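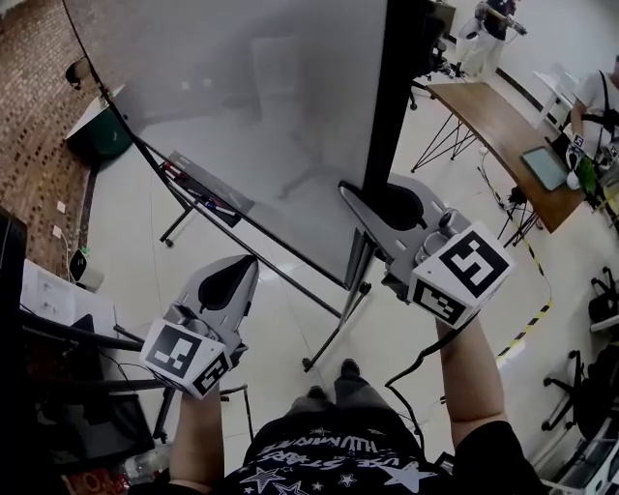
How much floor does a mobile whiteboard need?

More than its own width. Allow the board, the feet sticking out front and back, and a clear strip behind it wide enough for someone to walk through sideways with a bag on.

CHAPTER 11
The Board on Wheels

Boards on the wall were Chapter 10. Screwed up once, wiped, forgotten. A board on a wheeled stand is a piece of furniture and behaves like one. It drifts. It gets pushed out of the way at nine and is wanted back at ten. Things collect behind it: bins, spare chairs, somebody's coat.

By the end of the chapter you should be able to place one in a shared room, move it without hurting the floor or yourself, and keep the surface fit to write on. There is also a short section on what lives round it, the sockets, the bin, the chairs, the table nearest.

Words you will need

Stand. The legs and uprights together. Usually metal.

Castor. The small swivelling wheel at the foot. Some lock, some don't, and on older stands you get two that lock and two that used to.

Tray. The ledge along the bottom edge for pens and the rubber.

Ghosting. Old writing that stays as a grey shadow after wiping. Not the same as staining, see 11.4.

Pivot board. One that turns over on a bar through the middle so both sides can be used. Not all mobile boards pivot. Check before you push the top.

11.1 Where it goes

Start with who has to read it. Sit in the worst chair. If you can read a line of ordinary handwriting from there the board is near enough, if you can't, move the board before you start moving people.

Then light. Whiteboards shine. A ceiling strip straight in front of the board will put a white bar across the writing for half the room and the person with the pen won't see it, they are standing too close. Turn the board a few degrees. That cures most of it. Windows are worse as they move through the day, so a position that was fine at 10 in the morning may want changing after lunch.

Then the wall. Learners nearly always push a board flat against the wall because it looks tidy. Fine for storage. For use, bring it forward. Sockets low down on the wall have to be reachable, and a plug behind a castor is a plug that gets bent. Bare brick is hard on the frame too, every knock takes a bit of paint off the corner.
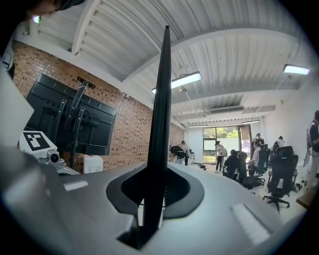
The ceiling matters more than people expect, and I mean the height as well as the lamps. In a workshop or converted unit with a metal roof the sound goes up and comes back late, so a speaker who turns to face the board and talks while writing is lost by the third row. Put the board where the writer can stand side-on to it. Same for screens. If the room has a monitor on a stand as well as the board, put them close together so people turn their heads once. Two feet of the two stands will want the same bit of floor. Let the heavier one have it.

Rogério Cordeiro taught the room-care course at Mornutmont for years and had one rule for this, which he chalked on the storeroom door: "Walk it first." Go from the door to every seat. Go from every seat to the bin. Wherever you had to turn your shoulders, something is in the wrong place. It takes two minutes and it's still the best test we know.

Worked case: the long room at Fontes

A brick-walled room, hard floor, one mobile board, one table, a row of swivel chairs, a bin. Used by three groups. Complaint: "never enough space". The floor area was fine when measured. What had happened was that the board lived across the middle of the room at an angle, nobody's decision, and the chairs had been lined up to suit it, and then the table to suit the chairs.

They shifted the board toward the short end. Chairs followed. The bin, which had ended up behind the board where it could only be hit by throwing, went next to the door. Whole job 28 minutes including an argument about the bin.

Note what they left alone. The table stayed. Moving everything at once means you can't tell which change did the good.

11.2 Moving it

Clear the tray first. Pens roll off at the first bump and a pen under a castor is how boards go over.

Unlock all the castors. All of them. One left on and the stand swings round it.

Hold the upright, about hip height. Never the panel. The panel is held on by a few screws and the frame will flex if you steer with it.

Push along the short way, end first, so the narrow side is leading. You can see past it. With the broad side leading you are walking blind behind a large sheet, and so is whoever's coming the other way.

Cables on the floor: lift them out of the path, don't roll over. If they can't be lifted get a second person and lift the stand. Floor tape, go slowly, castors pick up a loose end and wind it in.

Tiled floors. Grout lines make the whole thing chatter. Slow down. The tray should be empty by now, if it isn't go back to the start of this section.

Lock up again when you get there. Then lean on it lightly with one hand, if it creeps, a lock hasn't bitten.

Two people for any board taller than the person moving it. One steers, the other walks ahead and does the doors and says when to stop. Agree the word beforehand.

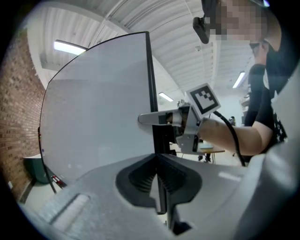
11.3 Height, tilt and the person writing

Set the height for writing, then check it for reading. A tray at 77 cm suits most adults standing. Lower for children and for anyone working seated. Fixed-height stands give you no choice, in which case use the top two thirds and leave the bottom blank, people at the back can't see it anyway.

The edge of the frame is useful. One hand there steadies the board while the other writes. Teach this early. Beginners put the free hand flat on the surface and it leaves a patch that pens skip over, grease from the skin, and then they blame the pen.

Tilt, where there is tilt: a little back from upright is comfortable to write on. Too far and it catches the ceiling lights. Tighten both knobs. One tight knob holds untill somebody presses hard on the other side.

Stand to the side of what you've just written. Write, step, wait. It feels slow and isn't.

11.4 Keeping the surface

Dry wipe after each session. Damp wipe at the end of the day, cloth wrung right out, top to bottom, then dry. Spray cleaner once a week if the board is busy. The department store keeps Gerkia, any dry-wipe cleaner will do. Spray the cloth. Sprayed at the board it runs down behind the tray and sits there.

Ghosting comes from ink left overnight, or for a long holiday, and normally lifts with cleaner and some patience. Staining is when the surface itself has worn and taken the ink in. No cleaner gets that out. Test: clean a hand-sized patch properly, write on it, wipe after a minute. Wipes clean, it was ghosting. Leaves a shadow straight off, the surface has gone.

Permanent pen used by mistake: go over the line with a dry-wipe pen, wipe while wet, repeat. Works most times.

No scouring pads. No kitchen cream cleaner. The older boards, those bought before 2000, had a softer coating on the whole and want an even lighter hand.

Rubbers need cleaning too. A black rubber just spreads black. Tap it out over the bin or peel the layer if it's the peeling sort.

11.5 The tray

Keep it short on stock. A few pens that work, one rubber. Colours: black or blue for text, red for corrections, green is hard to read from the back so leave it for underlining.

Pens lie flat, caps on till they click. A pen stored nib-up drys out at the nib. Any pen that has gone faint goes in the bin at that moment, by the person who found out. Putting it back on the tray only hands the problem on.

Before you leave the room, then:

1. Board wiped, tray down to its working pens, castors locked.

2. Chairs in, backs facing the same way, wheels clear of any cable. Table wiped and whatever was left on it either put back or handed in.
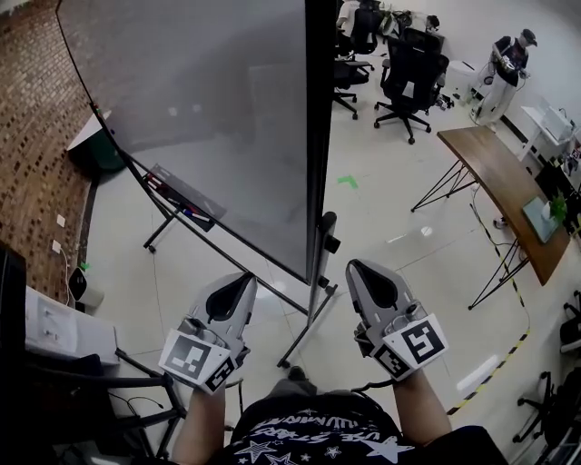
3. Bin checked and back in its place by the wall or the door, wherever your room plan has it. Lid on.

4. Walkways. Walk them once, door to far end. Anything crossing a taped line goes back inside it.

5. Lights last.

11.6 Storing more than one

Two boards nest if the stands are the same make, otherwise they don't and the feet scrape. Store them parallel, narrow ends to the room, writing sides facing each other with a blanket or a sheet of card between. Leave the locks on. Label the end of the stand with the room it belongs to, since a label on the tray wears off under the pens, and enter the same label in your room list from Chapter 3.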